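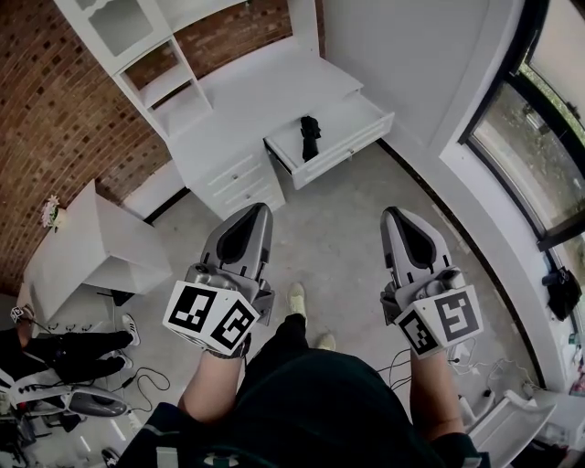 October, brick room, desk drawer task

Picking this up from where Dorota left it in the shared notebook. We're on the drawer task for Kenby now (open the top right drawer of the white desk, take the thing out, put it on the desktop, close up again), and I had the grippers for most of the afternoon. My forearms know it!

First 9 takes were me getting used to the reach. I kept going in too high and catching the drawer front with the finger pads, so I started over with my elbows lower and that helped a lot. Dorota Sobczak wants the approach slow and the pull quick. I'd do it the other way around, but we agreed to keep hers for this batch so it matches the Workneh set.

Tracking dropped out in 8 takes. Every time it was my left wrist rolling over too far and the cube faces turning away. Note to whoever goes next: keep the cubes up, and don't cross your hands over the drawer, tempting as it is.

Then we did the sync check, both grippers up in front of the window, fingers closed, hold still, open, close. I'd like a longer hold next time, maybe a slow count.

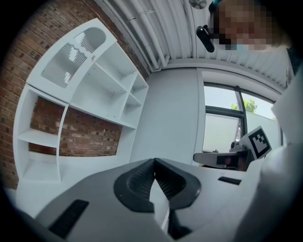 Fingers closed at the sync check, second gripper and its cube on the right, shelves behind.

Around 40 takes worth keeping, I think, once the bad ones come out. Sirkis asked for 2000 across all the rooms, so yeah, plenty left to do.

Still open: rename the takes from before lunch (I used the old Cemton prefix, sorry), and ask Dorota if a drawer left half open counts as a fail. I've been marking those with a question mark for now.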